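Revised for the Stincombe round, Thu 29 August

# How to read a qualifying timing sheet

A qualifying sheet gives the order, the best lap for each car and the gap to pole. The useful material is in the longer document usually published after it, the lap-by-lap analysis. The steps below take a club-level saloon car session at Stincombe as the working case, but the method is the same at any circuit that publishes sector times.

You will need:

- the classification sheet
- the lap analysis, with sector times
- a spreadsheet
- the weather note, if one was issued

## 1. Check the session length and any stoppages

Find the start time, the finish time and any red flag. A thirty-minute session with one stoppage may contain only two periods in which a quick lap was possible. Note the clock time of each restart in its own column. Laps that include a red flag should be deleted from the working copy before anything else is done.

Deleted times are a separate matter. A lap removed for track limits normally stays in the analysis with a mark against it. Keep it, and keep the mark. It shows what the car could do, but it does not count towards the grid.

## 2. Convert all times to seconds

Timing sheets print minutes, seconds and thousandths. A spreadsheet will often read this as a time of day and round it. Enter the lap as text, split it at the colon, multiply the minutes by 60 and add the remainder. A lap of 1:14.767 becomes 74.767.

Format the column to three decimal places. If the sheet shows 74.77, the rounding is still on.

## 3. Build the ideal lap

For each driver, take the best first sector, the best second sector and the best third sector from the whole session and add them together. The total is the ideal lap. Subtract it from the driver's actual best.

In the May round, Sabina Sokol qualified her Dromlow car second with a best of 74.937. Her ideal lap was 74.670, which left 0.267s unused. Florian Pichon, on pole with 74.767, had an ideal lap of 74.741. He had put his three sectors together almost completely, and there was little more to find without a change to the car.

A small difference does not prove that a driver is quick – it shows only that the best sectors came on the same lap or close to it. Compare the ideal laps with each other as well as with the actual ones.

## 4. Sort the laps into types

Mark every remaining lap as one of the following:

1. Out lap: begins in the pit lane.
2. In lap: ends in the pit lane.
3. Warm-up lap: a full lap, well short of the driver's best, before the first push.
4. Push lap: within two per cent of the driver's best.
5. Abandoned lap: one or two sectors at push pace, the rest slow.

Abandoned laps are worth reading closely. If the slow sector is always the same one, look for traffic first and a mistake second. Godelieve Van Acker abandoned three laps in the middle sector in May, each time within a few seconds of the same Prosta entry ahead of her on the road. The clock time at the start of each lap will confirm this sort of thing.

## 5. Plot pace against the clock

Put the time of day along the bottom and the lap time up the side, push laps only. Use one colour per driver and no more than six drivers on a chart.
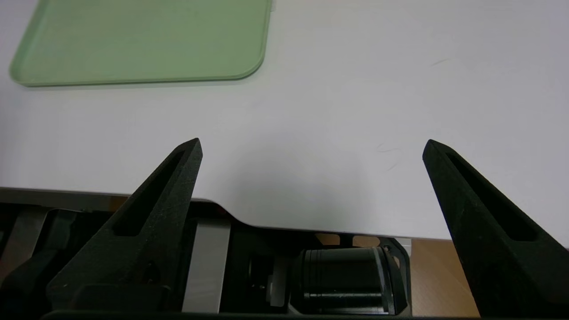

A general slope downwards across all drivers means the circuit was getting faster. A slope upwards late in the session usually points to track temperature or rain. If one driver goes against the slope, the cause is in the car or the tyres.

Afshin Naseri set his best time on his second push lap and lost a little on every lap after it, while the rest of the field improved. That pattern suggests tyres past their peak.

## 6. Check the speed trap last

Trap figures are easy to misread. A car that picks up a tow will show a high speed on one lap and an ordinary one on the others, so use the median of the push laps and ignore the maximum. Wing settings also affect the figure. The Aliyu cars were slowest through the trap at Stincombe and fastest in the last sector, which is consistent with more downforce.

## 7. Write the result down in one line per driver

Record the best lap, ideal lap, difference, number of push laps and median trap speed, in that order. Hala Morsy's line from May reads:

`MORSY | 75.104 | 74.982 | 0.122 | 4 | 187.2`

Keep the order fixed from one meeting to the next, so that the lines can be pasted under each other. Trap speed is in km/h throughout; sheets from circuits that print mph need converting first (multiply by 1.609).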